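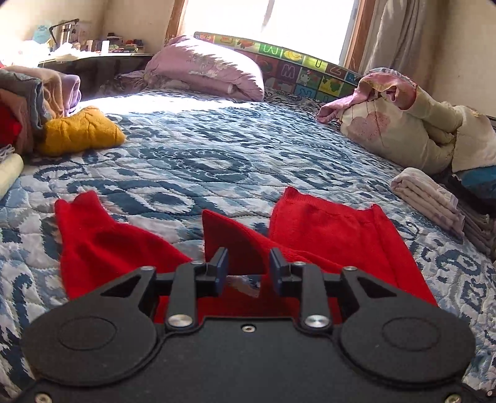

What the Laundry Budget Left Out

When Eirini Gavalas put together her first equipment request for household robotics work at Stonholm, she gave the arm two pages and everything else a paragraph. The arm came in under its estimate. The paragraph did not.

"I had a line that said 'data collection, misc.'," she says. "That line ended up paying for 24 things I hadn't thought of."

Stonholm is a small company with one goal for the moment: a machine that can take clean clothes off a bed and put them away folded. To teach it, the company needs a great many demonstrations of people doing the same job in real bedrooms. Operators carry a hand-held gripper with a camera on it, and pick up, spread and fold with two fingers in place of their own hands. No arm goes to the house at all. That part of the plan was meant to save money, and it has, but the savings moved around in ways the first budget didn't foresee.

The tools themselves were the easy purchase. Gavalas ordered four from Barker, a machine shop that builds them to a shared drawing, and she now thinks four was right for the wrong reason. She had planned on four operators working at once. In practice two work, one tool is being recalibrated and one is waiting for parts. Fingers wear at the pivots, and a joint with play in it records a slightly different grip from one that is tight. Screws back out. The tips, which do all the touching, are replaced on a schedule.

Finger tips were the first item she had to go back and ask for. The request covered one spare set per tool. Knitwear changed that. A cotton pillowcase slides between the tips without much trouble, but a heavy knit catches, and operators squeeze harder to lift it. Naveed Tarar, who keeps the tools running, now buys tips in lots of 32 and stores them by batch, so that a change in material can be matched to a change in the recordings.

"Write down which tips were on which tool," Tarar says. "If you only do one thing, do that. We lost most of May because we didn't."

The larger surprise was the cost of bedrooms. Stonholm had allowed for a rented apartment with one bed, furnished from a discount store. The recordings made there were clean and consistent, and the model trained on them did poorly anywhere else. Plain gray sheets had taught it very little about patterned bedspreads, quilting, or piles of folded clothes that sit where the next folded piece ought to go. The company gave up the lease after four months, paid a penalty, and began paying families by the session instead.

Home sessions have their own arithmetic. There is the payment to the family, the operator's travel, insurance, and a half hour at each end for paperwork and setup. Light is a cost as well. A bed beside a sunny window can be usable at ten in the morning and a problem at noon, when the camera has to choose between the glass and the fabric. Gavalas first priced portable blinds and lamps, then decided against both. She wanted the machine to cope with windows. What she bought was a better camera module for each tool, and she books some homes twice, early and late.

Irfan Talpur, who handles purchasing at Kazmi, a firm doing similar work with kitchen tasks, says that most first budgets he sees are too heavy on hardware. He suggests splitting the request into three parts and defending each separately: tools and spares, people and places, and storage and review. The last is the one managers cut. Someone has to watch the recordings and throw out the bad ones, and that person needs to be on the payroll from the first week.

Stonholm planned for 1,000 recorded folds before its first review. Merike Juška, who does the reviewing, would now stop much sooner and look. She found early on that one operator always started with the sleeve nearest the body and another always shook the garment out first. Either habit was fine, but the two mixed together confused the model, and a written procedure would have cost nothing.

There is also the question of whether to buy at all. Presmont leases hand-held tools by the quarter, with tips and calibration included. Areeba Gondal, who runs a university group on a fixed grant, took that route because her funding could not be spent on repairs. Over two years the lease costs more than buying. She says she would sign it again, though she would ask for the tip material in writing and for a spare tool kept on her own shelf.

Gavalas is drafting her next request now. The arm gets half a page. Finger tips have their own line, and so do session payments, reviewer hours and a shelf of replacement screws. She has also asked for a small clothing allowance, mostly for sweaters.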